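Sunday, May session
By the workshop host, Testcombe Sorting Club

OK, so slide one is just the title. Let people sit down, say hi, mention the coffee's at the back.

Start with the letters. When my aunt's house in Pirnthorpe got cleared I came home with 747 pieces of paper – I know the number because I wrote it on the lid of every box – and no clue what to do with any of it. Birthday cards, seed receipts, 8 years of notes from the Salameh bakery about her standing order. Read the bread roll one out loud here, it always gets a laugh.

Then ask: who has a pile like this at home? Wait for hands. Don't rush it!

My big mistake was sorting by date. Half of it had no date. What worked was sorting by who wrote it, and giving each writer one place to live. For me that was drawers. 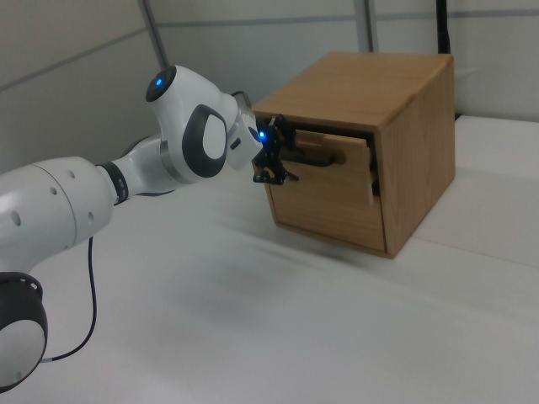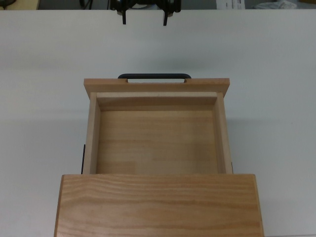
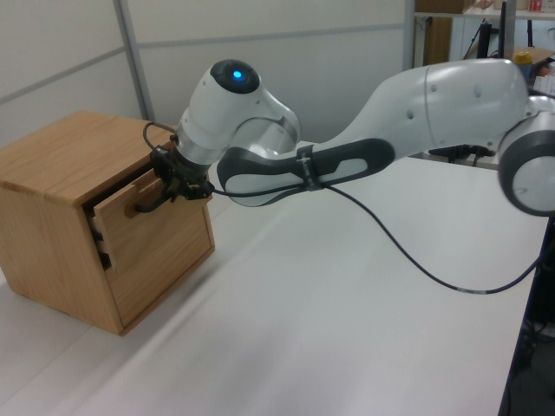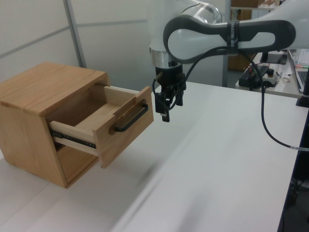
Wooden drawers, all four slides. Click through slowly.

Next bit is what to throw out, and this is where folks get twitchy. I let go of 260 things the first week, mostly envelopes and duplicate Christmas newsletters. I kept a few envelopes for the stamps and I still don't know why (pause, shrug). My rule is that if I'd read it to somebody over the phone, it stays.

Scanning – keep this short, the Flarov people do a whole talk on it after lunch. Just say I scanned the fragile ones and gave up on the rest. A friend asked if I'd do more than 3000 photos next and I pretended the line was bad.

Pass around the seed receipts now. Count to ten before talking again, they like to look.

Last thing, the homework: pick one writer, find everything they sent you, put it in one spot before we meet again. Then questions, and remind them the parking lot gate shuts at five.

Contact: use the sign-up desk | © Testcombe Sorting Club | Back to top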